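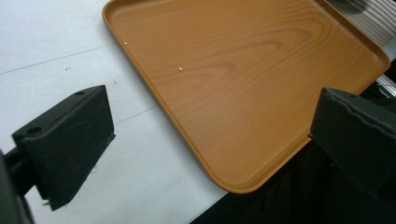

Dec 22, 2020

FOR IMMEDIATE RELEASE

Bivow adds Desta serving tray to tableware range

Ondomham - Bivow, the houseware supplier, today added the Desta serving tray to its tableware range. Rectangular, rounded corners, raised rim all the way round. Printed wood-grain finish in a warm honey tan with darker amber streaks. Looks good on a white table, and we think it looks good on most others.

Orders open now for cafes, canteens and guest houses. Cartons of 10, minimum order 4 cartons. Mixed cartons not availble at this stage.

Desta replaces the plain gray tray, item 408, which is sold out and will not be restocked. Customers with open orders for 408 can switch to Desta at the same price, just reply to your order confirmation. No new form needed.

First 80 cartons are in the Ondomham warehouse. Next delivery expected in April. Orders past the first batch go on the list for that one, in the order recieved.

Also in the range: the Avcı tea tray, smaller, round, same printed finish. Samples of both on request, one per business, postage paid by Bivow.

Care: wipe with a soft cloth, mild soap. No scouring pads please, they dull the print.

Showroom closed over the holidays. Phone orders as normal, email answered next working day.

Press contact: Bivow press desk, Ondomham. Price list and product sheet on request.

ENDS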